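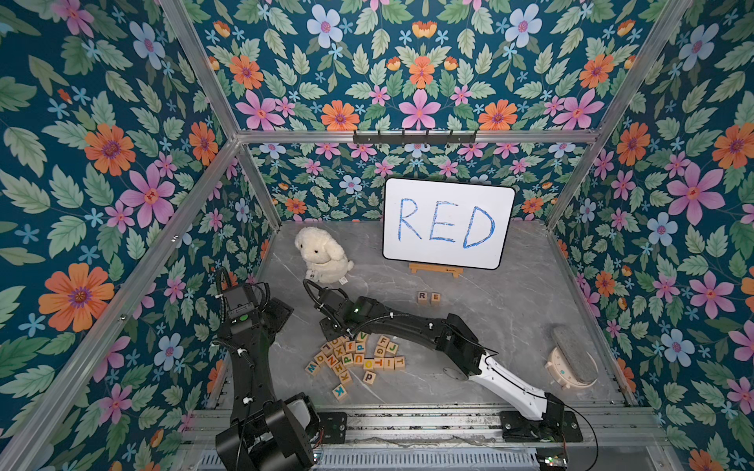

Questions parents ask about early spelling

My daughter is 3 and can't spell her name. Should I worry?
No. Plenty of three-year-olds can't find their own shoes, and we let that go. Children tend to pick up the first letter of their name and feel they've done enough for the year.

Capitals or lowercase first?
Capitals are easier to tell apart. Lowercase is what books are printed in, so you'll need both sooner or later. Start with whichever set still has all its vowels.

How long should we practice?
Five minutes, maybe 10 if everyone is fed. Once a child starts wearing the letters as hats, school's out.

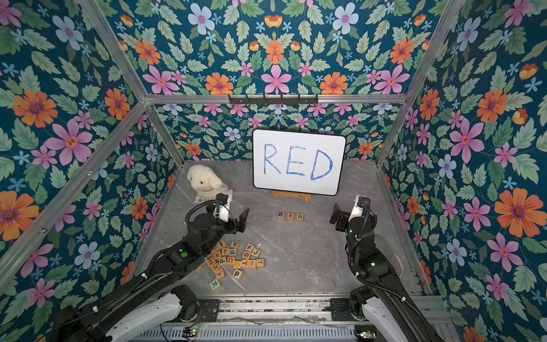 Go back to an easy word the next day and let them get it right with no help. Short words like "cat" and "sun" hold up well. Save "Wednesday" for an enemy.

He writes his S backward. Do I correct him?
Write it the usual way next to his and move on. Reversed letters are common at this age, and a speech about it will be remembered longer than the letter.

We speak 2 languages at home. Will that confuse her?
She may mix them for a while, often to win arguments. Keep both going.

Do you answer email?
Nermina Nedeljković reads all of it, usually after bedtime in the Drurnness office. Allow about a week, and longer in July.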